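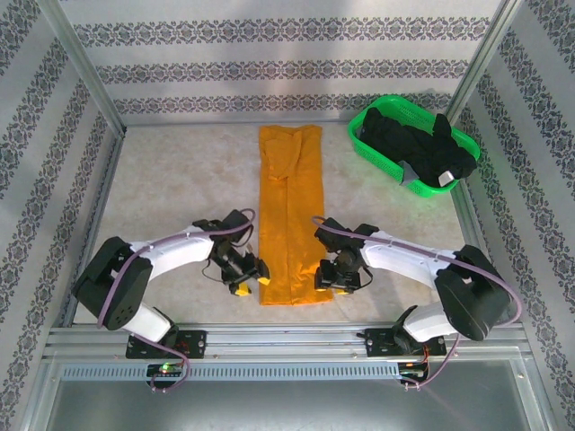

Plier comme un bras articulé : notes d'atelier pour la buanderie

Journée portes ouvertes de l'atelier Tekov, en avril, séance de 14 h. Démonstration de pliage de vêtements par deux bras travaillant ensemble, commentée par Iveta Dvořáček. Je n'y allais pas pour le linge, mais une bonne partie des réglages évoqués se transpose à la maison. Je les reprends dans l'ordre de mes notes.

1. La surface
Un plan mat, uni et clair. Sur un plateau verni, le tissu glisse dès qu'on tire un coin et le pli se décale. Un tapis de sol fin ou une couverture de coton bien tendue conviennent. Éviter la nappe cirée. La teinte compte surtout pour le linge sombre, dont les bords se repèrent mal sur un fond foncé.

2. La prise
Une pince n'a que deux doigts et ne rattrape rien. Elle saisit donc près d'une couture, où l'étoffe est plus épaisse et se déforme peu. Même règle à la main : pouce et index sur la couture d'épaule ou sur l'ourlet, jamais en plein milieu d'un panneau de jersey. Pour les tissus très fins, prendre un centimètre à l'intérieur du bord.

3. Les deux mains en même temps
Erreur courante : poser un coin, puis aller chercher l'autre. Le premier a déjà bougé. Soulever les deux ensemble, à la même hauteur, et les déposer ensemble. Mme Dvořáček règle la descente lente sur les derniers centimètres, ce qui chasse l'air au lieu de l'emprisonner.

4. Le pli en longueur d'abord
Pour un tee-shirt ou un sweat léger :
- étaler, devant contre le plan, manches ouvertes ;
- rabattre un côté vers l'axe, manche comprise ;
- faire de même de l'autre côté ;
- lisser du col vers l'ourlet, paume à plat ;
- replier la bande obtenue en deux ou en trois selon la profondeur du tiroir.
Il reste presque toujours une surépaisseur du côté des manches. La répartir avant le dernier pli, sans quoi la pile penche.

5. Le panier
Le placer dans un angle, hors de la trajectoire des bras (les vôtres aussi). Un modèle ajouré laisse passer l'air. Trier par couleur avant de commencer : on adapte une seule fois l'éclairage.

6. La lumière
Lumière du jour diffuse de préférence. Une lampe rasante fait ressortir les faux plis, utile pour le contrôle final, pénible pendant le travail.

7. Les câbles
Remarque valable pour le fer à repasser. Le câble doit suivre le mouvement avec une boucle de réserve, sans toucher le plan. Un crochet au mur, à hauteur d'épaule, suffit.

Question posée par Eulalia Leiva, qui tient le pressing Quezada : combien d'essais pour obtenir un pli régulier ? Réponse : 899 enregistrés sur le seul tee-shirt, dont 77 écartés pour mauvaise prise au départ. Les chemises boutonnées ne sont pas encore au programme.

À vérifier chez moi : le point 3 sur les draps-housses, où les coins élastiqués compliquent la dépose.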